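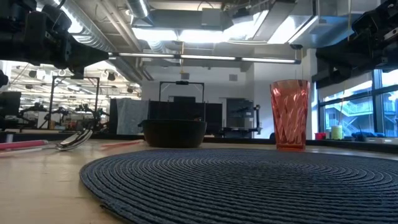

Hiring a reception hall: questions we get, answered without the sales voice

Is the "all-inclusive" package all-inclusive?
Rarely, at any hall. Ask for the list of what it leaves out. At Zimora the package covers the room, tables, chairs, plain linens and dinner. It does not cover the cake, the bar after dinner, or the band. Plenty of places use the same phrase and leave out the linens too.

How many guests can you hold?
The fire limit for the main room is 331. Please don't plan a seated dinner for 331. That number assumes people standing up, with no dance floor and no buffet line. Send us your guest count and we'll send back a floor plan, and you can decide for yourself if it looks tight.

What does the small room cost?
$1,662 for an evening, from 4 p.m. to midnight. Tax is extra. If a website shows you a lower price, it's quoting a weekday lunch.

I found you on Plerby with a "verified couples' choice" badge. What does that mean?
It means we pay for a listing. We'd be careful with any award that comes with an invoice, ours included. Read the three-star reviews, on Plerby or anywhere else. They tend to say what the parking was like.

Do I have to use your caterer?
For the main room, yes. Laizer runs that kitchen and we get a share of what they bill, so take our praise of them with some salt. Book a tasting before you sign anything. In the small room you can bring in any licensed caterer you like.

Is a wedding insurance policy worth it?
Maybe. Read the part about cancellations first. A lot of policies won't pay if somebody changes their mind, and that's the case most people are quietly worried about.

Do you offer the Zustley lighting upgrade?
We do. It's 18 colored lights along the walls and a person to run them. Some couples love it. Come by after dark and see the room with the regular lights before you pay for more.

When do I get my deposit back?
Within 8 business days, if nothing is broken. Walk through the room with our manager before you leave and get the checklist signed.

Can I hold a date without paying?
No. A "soft hold" is a name in a notebook, and it goes away when another couple shows up with a check. September fills first.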